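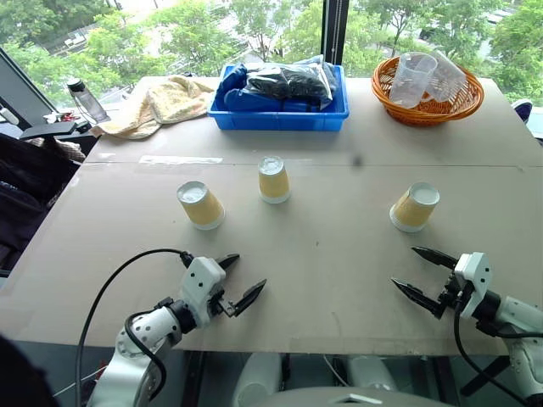 Three cups inverted on the cardboard, both grippers open.

Rundex Cups

Two-arm tabletop manipulation data from the Skikbridge shared workshop

Release 2, Feb 2, 2024

Contents
Summary
What changed in this release
Hardware
Table and objects
Tasks
Recording procedure
File layout
Field reference
Loading the data
Quality flags
Known problems
Intended use
License
Contributing

Summary

Rundex is a two-arm robot assembled and maintained at the Skikbridge shared workshop. This repository holds teleoperated recordings made with it, along with the scripts used to record, check and replay them. The release contains 171 episodes across 5 tasks, all involving light paper cups on a flat table. Recordings were made in January, after the wrist cables were rerouted.

The dataset was collected to test a single question: how well a policy trained on one table handles small changes in cup position and tilt. It is small and narrow. Anyone looking for broad coverage of household objects should look elsewhere.

What changed in this release

All episodes from release 1 have been withdrawn. They were recorded with an incorrect zero offset on the left wrist, and the error drifted between power cycles, so no constant correction could be applied. None of the old files are carried over.

The gripper opening is now stored as a normalized value. Release 1 stored raw motor counts.

Camera timestamps now come from the recorder clock. They used to come from the camera driver, which restarts its counter when the USB link resets.

The replay script refuses to run if the joint limits in the config file are missing. It previously fell back to defaults.

Hardware

Arms. Two arms of the same design, mounted to a common body and facing the table. The links are white cylindrical housings with gray rings at the joints. The left and right arms use the same parts list. Mirroring is handled in the config file, and the joint sign conventions differ between sides as a result. See the field reference.

Grippers. Parallel opening, two black fingers per gripper, tapered toward the tip. The taper was chosen for getting a fingertip under the rim of an inverted cup. It is a poor shape for flat objects and does not hold round handles well.

Cabling. Gripper power and data run outside the arm in a black cable. Slack is left at the wrist so the last joint can turn through its full range. Too little slack pulls the connector; too much lets the loop drop into the camera view or catch on the forearm. Check the loop by hand after any change to the wrist. The routing used for this release is described in docs/cabling.txt.

Cameras. One overhead-forward camera with a view of both grippers and the full work area. There are no wrist cameras in this release. The mount is rigid but is removed when the robot is moved, and the extrinsics are measured again each time it goes back on. Each session folder has its own calibration file. Do not mix them.

Compute and control. The arms are driven by Jindov, the workshop's control package. Jindov handles joint limits, the watchdog and the teleoperation link. A frozen copy is included under third_party/jindov so the recordings can be replayed without tracking later changes. The emergency stop is wired into motor power and does not pass through Jindov.

Table and objects

The work surface is a beige cardboard sheet laid over the table. It gives the fingertips some compliance on contact and is cheap to replace. The sheet wears along the front edge. It was replaced between tasks and never within one.

A strip of white tape runs across the cardboard toward the back. Task objects stay in front of it. Items behind the tape are background and carry no labels. In the layout shown they are a towel, a blue bin of plastic bags, and an orange woven basket with clear plastic cups. The background was left in place on purpose and was allowed to change between sessions.

Cups are paper, white with a yellowish band, all of one design. A cup is retired when the rim no longer sits flat or the wall has a visible crease. Retired cups are not reused as distractors.

Lighting is daylight from the windows behind the table. No fixed lamp was used and exposure was left on automatic. Brightness varies a good deal between sessions and sometimes within an episode. Shadows on the cardboard are faint in most of the data, and contrast between the cup bases and the sheet is low when the windows are bright.

Tasks

upright_single
Turn one inverted cup over and set it down on its base. Either arm may be used. The other arm stays in its rest pose.

upright_all
Turn over every cup on the sheet. Order is free. The operator may switch arms between cups.

nest
Stack the cups inside one another. Both arms are used. The receiving cup is held by one gripper while the other lowers the next cup onto it.

line_up
Move the cups into a straight row parallel to the tape. Cups stay inverted. Pushing is allowed.

handover
Pick up a cup with one arm, pass it to the other in the air, and place it on the far side. Direction alternates by episode.

Starting positions were set by hand from a loose arc across the middle of the sheet. Small tilts and offsets were kept if the cup was stable. The starting positions are not stored as poses. They can be estimated from the first image using tools/find_cups.py, which works well for upright rims and poorly for strongly tilted ones.

Recording procedure

1. Power on with the arms in the rest pose. Run the joint check and compare the printed offsets with the values in the session log.
2. Confirm that both cable loops are clear of the forearms.
3. Place the cups. Keep hands out of the work area from this point.
4. Open both grippers and bring them to the ready pose on either side of the cups.
5. Start recording. Wait for the recorder to report that all streams are live.
6. Perform the task.
7. Return to the ready pose and stop recording.
8. Enter the outcome at the prompt. Do not leave it blank and fill it in later.

If the watchdog trips, discard the episode and repeat the joint check before continuing. If a cup leaves the table, finish the motion safely, stop, and record the outcome as a failure. Failures are part of the dataset.

File layout

Data is grouped by session, then by episode. A session covers one power cycle.

data/session_name/calibration.json
data/session_name/session_log.txt
data/session_name/episode_name/states.parquet
data/session_name/episode_name/actions.parquet
data/session_name/episode_name/head.mp4
data/session_name/episode_name/meta.json

The split files are in splits/. Splits are made by session, so no power cycle or cardboard sheet appears in both training and test. A random split by episode gives higher scores and should not be reported.

Field reference

joint_pos
Joint positions in radians, left arm first, base to wrist. Signs follow the mirrored convention in config/arms.yaml.

joint_vel
Velocities computed by the motor drivers. Noisy at low speed. Filter before use.

gripper_open
One value per side. Zero is closed and one is fully open. The fingers can flex under load, so a value slightly above zero may still be a firm grasp.

action
Commanded joint targets and gripper targets, as sent by the teleoperation link. These are targets before limit clamping. The clamped values are in action_clamped.

time
Seconds from the start of the episode, recorder clock.

outcome
success, partial or failure. Partial is used only for upright_all, nest and line_up.

Loading the data

Install the package from the repository root with pip install -e . and then run python tools/check_data.py on the data folder. The check verifies file hashes, stream lengths and timestamp order. It prints nothing if everything passes.

To replay an episode on hardware, use tools/replay.py with the slow option first. Replay sends recorded joint targets with no feedback from the camera. It will not correct for a cup that is out of place.

Quality flags

Each meta.json has a quality field from 1 to 4. A 4 means clean motion and complete streams. A 3 means hesitation or a repeated grasp. A 2 means dropped images that were filled by repeating the previous one. A 1 means that something in the streams is suspect and the note field should be read before use. The provided training split leaves out quality 1.

Known problems

The right gripper closes slightly later than commanded. The delay is stable and has not been corrected in the files.

In some handover episodes a wrist cable passes in front of a cup. These are marked occlusion in the note field.

Automatic exposure causes visible steps in brightness. Color augmentation during training is recommended.

The operator favored the right arm in upright_single. The counts per arm are printed by tools/stats.py and the imbalance should be considered before drawing conclusions about arm choice.

Tilt is underrepresented at the far side of the sheet, where the arms have less reach.

Intended use

Imitation learning experiments, cup detection, and checks of recording pipelines on similar hardware. The data contains no force measurements and is unsuitable for contact modeling. Policies trained on it should not be run near people without independent limits on speed and torque.

License

Recordings are released under CC BY 4.0. Scripts are under the MIT License. The copy of Jindov keeps its own license file. Please cite the repository name and release number.

Contributing

Issues and patches go through the tracker. For hardware questions, include the session log and the output of the joint check. Recordings from the second Rundex, now being assembled at Pennington, will go in a separate repository with their own calibration files. Pull requests that add them here will be closed.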